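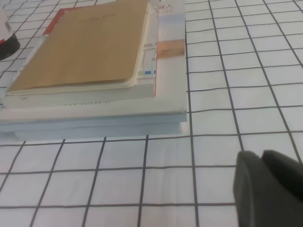

Stack of books on a tablecloth with a printed grid

Gasberg recall rule

The Gasberg recall rule is a section of the town charter of Gasberg, in Dornia, that lets voters remove a sitting councillor before the term is up. Usually cited as Section 2. Passed by public vote, changed once by the council, challenged in court once. Also called the "sixty-day rule" in the local press, after the time allowed for collecting names.

Not to be confused with the Dornia recall act, a later law covering regional seats only.

Contents
Background
How it works
The vote
Skollik petition
Court case
Later changes
Criticism
See also

Background

Before the rule, a Gasberg councillor could be removed only by fellow councillors, and only for missing meetings or for a criminal conviction. Used rarely. The matter came up after the sale of the old bus depot, when several councillors were found to have voted on a contract without declaring an interest. No one resigned. A residents' group drew up a draft and handed it in at the town hall in January, asking for a public vote.

The council first said the draft was badly worded and sent it back. A second version, shorter, was accepted. Most of the wording in force today comes from that second version, including the odd phrase "for any cause or none stated".

How it works

A petition must name one councillor and one seat. Several councillors can face petitions at the same time but each needs its own form. Names may be collected for 60 days from the date the clerk stamps the form. Only people on the voters' roll for that ward can sign, and 387 valid signatures are needed, whatever the size of the ward. The clerk then checks the signatures against the roll. Duplicates are struck out, both copies – a point that has caused a good deal of trouble.

If the petition is valid, a recall vote is held in the ward. Simple majority, no minimum turnout. If the councillor loses, the seat is vacant at once and a by-election follows. The removed councillor may stand in it.

A petition cannot be started in the first half year of a term, nor in the last. A councillor who survives a recall vote cannot face another in the same term.

The vote

The measure was put to voters alongside the ordinary town election. Supporters said it would keep councillors answerable between elections. Opponents, among them most of the sitting council, said it would be used to settle scores and that small wards would be at the mercy of whoever had time to knock on doors. Leaflets from both sides were printed by the same firm, Győri Print, a fact that was much remarked on at the time.

It passed by 269 votes. A recount was asked for and refused, the margin being wider than the limit set in the election rules. Support was strongest in the lower town and in Skollik, weakest in the wards near the river. 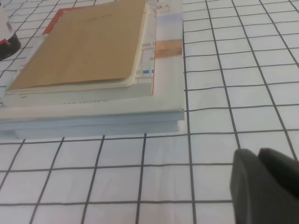

Skollik petition

The first petition to reach the clerk came from Skollik, the town's eastern ward, and was aimed at the councillor who had chaired the depot sale. Plenty of names were handed in, but a large share were thrown out: wrong ward, not on the roll, or signed twice. The organisers went back out and got more in before the deadline. The clerk accepted the late sheets, which the councillor's supporters said was against the rules, since the form had allready been handed in.

The recall vote went ahead. The councillor kept the seat, narrowly. Turnout was higher than at the town election before it.

Court case

The councillor's supporters took the town to court all the same, arguing that the clerk had no power to accept extra sheets once a petition was lodged. The town replied that the section gives a collecting period and says nothing on handing in forms in parts. The court agreed with the town. It also said, in passing, that striking out both copies of a duplicate signature was "hard to defend" but within the wording. No appeal.

Later changes

The council may amend the section only on matters of form. It has done so once, to require a printed name beside each signature. A proposal to tie the number of signatures to ward size was dropped after legal advice that this would need a fresh public vote.

Criticism

The fixed number is the main complaint. Easy to reach in the big wards, very hard in the smallest. Others point to the lack of any stated grounds, or to the cost of by-elections, wich falls on the town. Defenders say few petitions have been started and fewer finished – and that councillors now declare interests as a matter of routine.

See also
Dornia recall act
Gasberg town council
Local elections in Dornia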